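The Wedding Spreadsheet and Other Tall Tales

2020-05-23

My cousin Khanyisile Shabalala was supposed to get married in June. She still might, in the sense that she and Valdir Assunção will probably stand in her mother's driveway with a county clerk on a phone screen and do the legal part. The big one, with the tent and the band and the thing with the lanterns, has been pushed to a date that the venue calls "to be confirmed." I've been her unofficial money person through all of it, so I've had more contact with the wedding business this year than I ever wanted, and I have opinions.

Start with the word itself. Try this sometime if you don't believe me. Call a place and ask what it costs to feed 40 people dinner in the back room. Then have a friend call the same place and ask what it costs to feed 40 people dinner in the back room at a wedding reception. I was the friend. Khanyisile got the first quote, I got the second, and mine was $900 higher. Same room, same chicken. When I asked what the difference was, I was told that weddings "have more moving parts." I asked which parts. There was a long pause and then something about the napkins.

I am prepared to believe some of it. People who run receptions for a living say that a wedding crowd stays later, drinks more and has an aunt who will cry in the kitchen. Fine. A bride's family also calls more often than a retirement party does (I've personally called eleven times). But if the extra money is for extra work, somebody ought to be able to name the work, and in four months I've heard it named maybe twice.

Then there are the packages. The venue they picked is called Travcombe, and it is a lovely old place, I won't pretend otherwise. Travcombe sells you the Classic, the Heritage and the Grand. The Classic comes with no chairs. I want you to sit with that, on the floor, as you'd have to. Heritage gets you chairs and "house linens," and Grand gets you chairs, linens and a person named on the sheet as a Day Guide. Khanyisile went for Heritage and brought in her own tablecloths anyway, because house linens means ivory and only ivory. Was there a credit for the linens she didn't use? There was not. I wrote to ask and got back a very warm email with a watercolor fern at the top.

The linens, by the way, turned into their own saga. Her colors are dark green and white, and the rental people, an outfit called Clivel, list four greens that look like one green on my monitor and like another one entirely on hers. They mail you swatches if you pay for the swatches. The swatches are the size of a saltine. How anyone is meant to picture 20 tables from a saltine is beyond me, but apparently brides do it all the time, and they're apparently all delighted, going by the reviews. I've stopped going by the reviews.

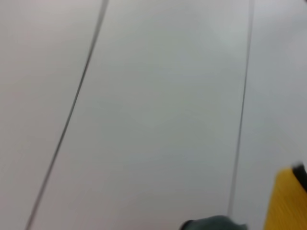
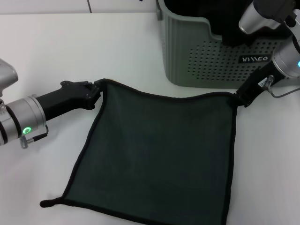

Second photo: dark green over a white tabletop.

She chose the second darkest, for the record. Valdir said they were all nice, which didn't help.

Now to the part I've been grumbling about all spring, the postponement. Everybody's in the same boat this year and I don't expect a florist to eat the cost of a whole season. Still, the way the contracts are written is an education. The deposit is nonrefundable, which we knew. What we hadn't taken in was that moving the date counts as a new booking at the new year's prices, with the old deposit "applied at the discretion of management." I read that line out loud to Wing-sze Siu, who got married two years ago and hung on to every scrap of paper, and she dug out her own contract from the same place. Hers says the deposit moves with the date. So the clause was changed at some point in between, and I would love to know what moved them to do it back when there wasn't a virus in sight.

To be fair, and I'm trying, the band has been great. Tien-fu Yu runs it and he answered Khanyisile's message within the hour, told her to pick any date they weren't already booked and said the money could just sit where it was. He didn't use the word "journey" once. The baker was decent too. She hadn't bought so much as an egg yet and said so, and gave back everything but the tasting fee.

The photographer I'm less sure about. Anas Daher came recommended and his pictures are good, even I can see that, but his new-date form had a box already checked for a second shooter at $401. What a number. Not 400, which would look like he made it up. I unchecked the box and asked him about it, and he said the form did that by itself. Maybe the form did. I've filled out a lot of forms this year and they never seem to check a box in my favor.

My mother thinks I'm sucking the joy out of it. She sent me a long article from one of those bridal sites about how couples who "invest in the day" remember it more fondly. The article was sponsored by Grikilberg, who sell place settings. I pointed this out and she said that I'd been the same way about Santa Claus.

She has a point, a small one. I was at the driveway rehearsal, if you can call it that, with six of us standing well apart in lawn chairs we'd brought from home, and Khanyisile had made a pitcher of something pink and was laughing so hard at the dog that she had to put her cup down. Total outlay was a bag of lemons. She says she still wants the tent and the lanterns, though, and her grandmother wants to dance, and it's their money. So I'll keep reading the fine print.

If you're in the same spot, a few things I'd ask for now. Get the deposit terms for a moved date in an actual email from an actual person, and save it somewhere that isn't your inbox. Ask what happens if the date moves twice. Ask which items on the package can be dropped and what comes off the bill if you do. They'll say it's all bundled. Ask again anyway.

Barros, the lantern people, haven't called back yet. I've left three messages and I'll update when I hear something.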